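Interior Finishes II
Handout 6: Ceilings, soffits and boxed beams

Read this before the site walk. Bring a tape, a pencil and the survey sheet from Handout 5.

1. Terms

The ceiling plane is the main flat surface overhead. A soffit is the underside of anything that hangs below it. A boxed beam has a soffit and one or two side faces, called cheeks on our survey sheets. The line where a cheek meets the ceiling is an internal corner. The line where the cheek meets the soffit is an external corner, and it takes a bead.

A box may hide a structural beam, a duct, a pipe run or nothing at all. You can't tell which from the room. Look at the drawings first, then ask for an access point.

2. Reading white on white

Most of the ceilings in this course are painted one white throughout. The planes are told apart only by how much light each one gets. A cheek facing away from the window reads grey next to a ceiling of the same paint, and students often write this down as two colors. Hold a paint card against both surfaces before you record a difference.

Internal corners look soft because the shade changes gradually on either side. A seam between two panels is a thin, straight line with little or no change of tone across it. Draw corners as solid lines and seams as dashed lines.

Small dark marks go on the sheet as marks. Don't write "crack" or "fixing" until you have been up a ladder and looked from arm's length.
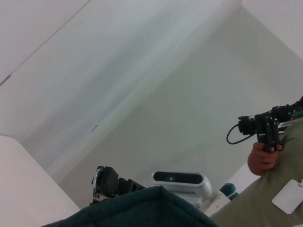
Bastian Haberkorn asked whether a seam beside a beam should be filled and painted over, given that the owner nearly always wants it gone. In his experience a filled seam in that position opens again within two winters, and he would sooner leave a clean line and say so in the quote.

The course position is close to his. If the drawings show a movement joint, leave it. If they show a plain board joint, tape and fill it, and feather the filler at least 202 mm to each side so that low light doesn't pick up a ridge. Where the drawings are silent, record the seam and ask.

3. Measuring

Take the ceiling height at both ends of the beam and once in the middle. Then take the drop, from ceiling to soffit. In the Odden worked example the ceiling is at 2682 mm and the drop is 196 mm, so the clear height under the soffit is 2486 mm. The middle reading matters – long boxes sag, and two end readings will miss it.

Measure cheeks separately. They are not always the same depth.

4. For the site walk

Work in pairs, one measuring and one writing. Sketch the beam in plan and in one section at 1:20. Note the direction of daylight and the time of day.

Sheets go to Nivaldo Andrade by 4 p.m. Late sheets are marked but not discussed in class. The Weidemann section drawings are in the plan chest, drawer 151.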